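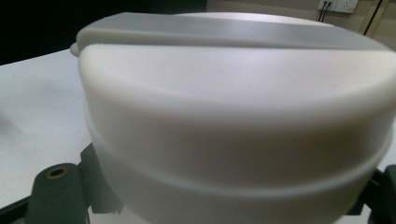
White container with grey ridge across the top

Wedby Skin and Laser Clinic
Clinical Practice Meeting - Minutes
September, 6.15 pm, staff room

Present: practice lead (chair), both senior practitioners, clinic nurse, front desk lead, trainee practitioner (minutes)
Apologies: visiting prescriber

1. Minutes of the last meeting

Agreed, with one correction. Under item 4 the minutes said the clinic "will" offer microneedling for acne scarring on weekday evenings. The chair asked for this to read "may". The evening rota had not been settled then and has not been settled now.

2. Ziden microneedling device - supplier's proposal

The chair had sent round the supplier's brochure and the price list beforehand. The proposal is that we take one Ziden device on a 90 day trial, with cartridges bought separately, and then either buy it or send it back.

The senior practitioners had both read the brochure and neither was persuaded by it. It promises "visible renewal from the first visit". One of them pointed out that skin is pink and slightly swollen after a first session of any needling treatment and will look plumper for a day or two whatever has been done to it. She would like to know what the skin looked like at three months, and the brochure does not say.

The before and after pictures were discussed. In two of the pairs the light comes from the side in the first picture and from the front in the second, which would flatten any scar. In a third pair the client is wearing foundation in the second picture. The nurse thought this might be tinted sunscreen. The meeting did not feel it made much difference which.

The brochure also says that 617 clients were "surveyed for satisfaction". There is nothing about when they were asked, who asked them, or what proportion answered. The chair had put these questions to the rep by phone and was told that a summary could be sent. It has not come.

In favour of the device: the depth setting is easy to read, it is lighter than the one we have, and the trainee found it less tiring on the wrist at the demonstration. The front desk lead said clients have been asking for it by name after seeing it advertised, and that two of the salons in town already have it. One of the senior practitioners said this was a reason to expect a busy month and then a quiet one.

Cost per cartridge is higher than at present. The cartridges fit nothing else, and the device takes nobody else's. The chair was uneasy about this, having been through it with the old peel system.

Decision: no trial for now. The chair to write to the supplier asking for the survey summary, any follow-up results at three months or later, and the terms for returning unopened cartridges. To come back when there is a reply in writing.

Action: chair

3. Aftercare serum (Isov)

We have been offered the Isov aftercare serum to sell at the desk and to put on at the end of each session. The margin is good. The nurse had gone through the ingredients and found a fragrance in it, well down the list but there. She does not want fragrance on freshly needled skin and said so at some length.

The supplier's answer was that the serum is "suitable for sensitised skin". The nurse asked what this meant and was told it was the wording on the box.

It was agreed that nothing scented goes on after needling. Whether we sell the serum for ordinary home use is a separate matter and views differed. The front desk lead thought clients would buy it and put it on the same evening whatever the leaflet said. Left off the shelf for the time being. We carry on with the plain gel.

4. Gaps between sessions

The current sheet says 28 days as a minimum. The Ziden training notes suggest a shorter gap for "maintenance clients", with no reason given. The senior practitioners saw no case for shortening it and suspected that the reason was the number of appointments it would sell. The sheet stays as it is.

The trainee asked what to say to clients who have had a shorter gap elsewhere. The answer is that our gap is on the sheet, and they are welcome to read it.

5. Consultation form

The redrafted form was looked at. Comments:

- The question on cold sores should come before the signature. At present it is overleaf and gets missed.
- "Recent sun exposure" needs a time limit. People have been putting "no" and then mentioning a fortnight in Spain.
- The line saying that results vary is in smaller type than the rest. The chair wants it the same size.
- Add a space for anything bought online and used at home, including home rollers.

The nurse to make the changes and bring it back. The old form is to be used up to then, not both together.

Action: nurse

6. Website wording

The Bennani agency has sent new text for the treatments page. It uses "revolutionary" in the first line and "clinically proven" in the second. The chair asked the agency which clinic had proven it and has had no reply - the invoice, on the other hand, came promptly.

Agreed to strike both phrases, along with "zero downtime", which is untrue for most people. The page should say how many sessions are usual, that redness is to be expected, and that deep scars may improve only a little. The front desk lead worried that this would put people off. One of the senior practitioners would sooner they were put off before booking than in the chair.

Action: front desk lead to return marked-up text to Bennani

7. Any other business

Patch test slots are being booked as full appointments again. Front desk to check the diary settings.

The sharps collection came late last month. If it is late again the chair will look at other contractors.

The trainee asked whether staff could be treated at cost for practice. Yes, with a consultation form filled in like anybody else, and not during clinic hours.

Next meeting: October, same time. The meeting closed at 7.40 pm.

Recent minutes and notes
Peel strengths and winter bookings
Patch testing: revised sheet
Complaints and refunds, half-year review
LED mask loan scheme - why we stopped

Wedby Skin and Laser Clinic | Contact the front desk | Privacy | Back to top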